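Saturday, bench 2, student arm project (Béla Pálfi writing, Csaba Kelemen on the other keyboard)

Start 9:40. Left over from last time: gripper zero drifts after a power cycle. Closed position should read 2576, got 2678 on first boot. Redid homing by hand, came up 2576, power cycled, still 2576. Leave it alone now.

Wrist cam focus is still soft. Fine for colour, not great for edges. Cropping the fingers out of the colour mask is on Csaba's list – the black is easy, the grey highlights along the top edges are not.

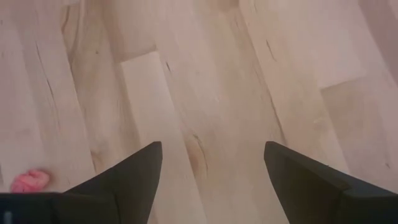

Wrist cam, gripper open. Pink thing lower left, outside the fingers.

Colour threshold picks up pink OK on pale wood. Trouble is the knots and darker boards, which throw small blobs. Min blob area up to 3000, most of them dissapear. Try blurring first? Ask Csaba.

Tub task next. Plan is approach from straight above, stop over the rim, then down slow. Worried about the plastic – balls seen through the wall look paler than they do from the top, so side view can't share the same threshold.
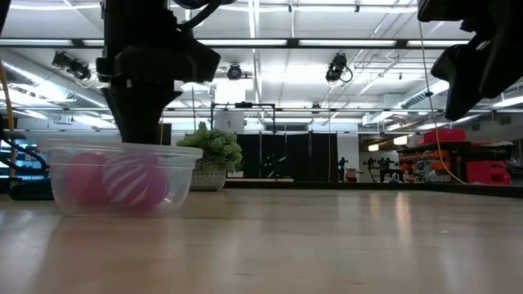
So two sets of thresholds, one per camera. Csaba wants them in a single config file, I want two. Two for now. Naming them stusora_top and stusora_side untill someone complains.

Both arms over the table after that. Left goes first, right holds until left is clear. Written as a lock in the script, not a timer (the timer was my idea, bad one).

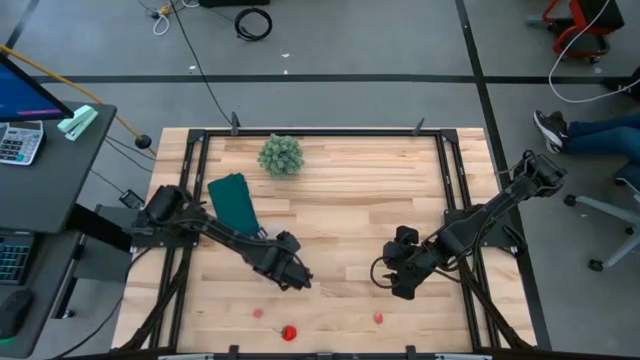 Both arms over the table. Strawberry near the bottom, green cloth upper left.

To do before the Rimadero demo in May:
- 4 spare finger screws, ask Boros
- redo cable tie on right arm, loop is too big
- log gripper position every run
- Csaba to write up lock code

Stopped 3:15.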